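Lurnance Storage Rooms
Bin, Lid and Tote Inspection Checklist, with Comments
Site: Arnard, lower level
Completed by: Macaraeg
Month: December

Scope

This checklist covers the plastic bins, lids and totes kept on the open shelving and on the floor pallets. It does not cover the shelving uprights, which have their own sheet. Stock on the books is 2,780 pieces. The sample for this round was 104 pieces, pulled from both aisles and from the overflow bay.

Mark each line OK, Fix, Pull or N/A. A piece marked Pull goes to the red-tagged pallet by the dock door and stays there until it has been signed off. Write the comment while you are standing at the shelf.

Section A. Before starting

A1. Aisle lights all working. OK.
A2. Floor dry and swept. Fix. Grit along the base of the second aisle. Swept at 7:30 a.m. before the inspection went ahead.
A3. Step stool feet intact and stool locks open. OK.
A4. Gloves available in two sizes. Fix. Only large left in the box. Reordered.
A5. Last round's red tags cleared. OK, except for one tote still waiting on a replacement handle from Hikau.

Section B. Outer surfaces

B1. No open cracks on any face. OK on all but two pieces, both Pull. Each had a crack starting at a corner and running toward the base. Both had been stacked under heavy paper stock.
B2. No sharp or raised edges. OK. One lid had a burr left from molding. Trimmed with the deburring tool and rechecked by hand.
B3. Surface clean enough to read. Fix. Dust is general on the upper shelves. It is light and comes off with a damp cloth, but it hides fine scratches, and several pieces in the sample had to be wiped before they could be marked.
B4. No whitening at bends or corners. OK. See the comment below on glossy pieces.
B5. Color even, no yellowing or chalky patches. OK. The overflow bay gets afternoon sun through the high window, so pieces from that bay should stay in the sample next time.

Comment on B3 and B4. The blue pieces are the hardest to judge under the aisle lights. A glossy face throws back a long streak of light, and a streak can pass for a scratch or a stress line. Tilt the piece and look again. If the line moves across the surface, it is glare. If it stays put, run a fingernail over it and mark it according to what you feel. Specks and mottling count as dirt until the spot has been wiped, and only what is left after wiping goes on the sheet.
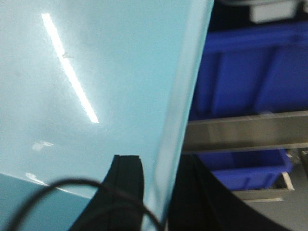
What should be done with a piece that has surface scratches but no cracks?

Mark it OK and return it to the shelf, unless a scratch catches a fingernail along its whole length or reaches a corner. In either of those cases mark it Fix, write the shelf number in the comment and check the piece again at the next round.

Section C. Edges, rims and corners

C1. Rims straight when laid on a flat table. Fix. Four lids rocked when pressed at the corner. They still close, so they were moved to the short stacks where nothing sits on top of them.
C2. Beveled edges free of chips. OK. Small nicks are accepted if they are smooth to the touch.
C3. Seams closed. OK.
C4. Corners square, no crushing. OK for the sample. One crushed corner was noticed outside the sample while moving a stack. Tagged and pulled anyway.

Comment on C1. Lids have been stored upright between the bins and the wall in the first aisle. They lean, and over a few months they take on a bow. Store them flat. There is room on the bottom shelf now that the old hanging files are gone.

Section D. Handles and latches

D1. Handles present on both ends. OK apart from the tote noted at A5.
D2. Latches close and hold when the piece is lifted by the lid. Fix. Latches on the older totes are loose. They hold when empty. Do not lift a loaded one by the lid.
D3. No tape or string used in place of a latch. Fix. Tape found on one tote in the overflow bay. Removed, latch replaced from the spares drawer.
D4. Spares drawer stocked. OK, but low on left-hand latches.

Section E. Stacking and labels

E1. Stacks no higher than the line painted on the upright. OK.
E2. Like sizes stacked together. Fix. Medium bins were sitting on small lids in the second aisle. Restacked during the inspection.
E3. Heaviest pieces at the bottom. OK.
E4. Labels facing the aisle. Fix. Several were turned to the wall. Same comment as last round.
E5. Old labels removed before new ones go on. Fix. Layered labels peel together and end up on the floor. The citrus remover is under the sink. Test it on the underside first, as it dulled the finish on one lid last spring.

Section F. Follow-up

Pulled pieces from B1: scrap, remove from stock count.
Crushed corner from C4: scrap, remove from stock count.
Bowed lids: recheck next round.
Upper shelves: wipe down one aisle at a time, damp cloth, no spray.
Gloves and left-hand latches: on order.
Handle from Hikau: call again if it has not come by the next delivery.

Aisle sheets are in the folder at the dock desk. Next round starts with the overflow bay.

Signed: Macaraeg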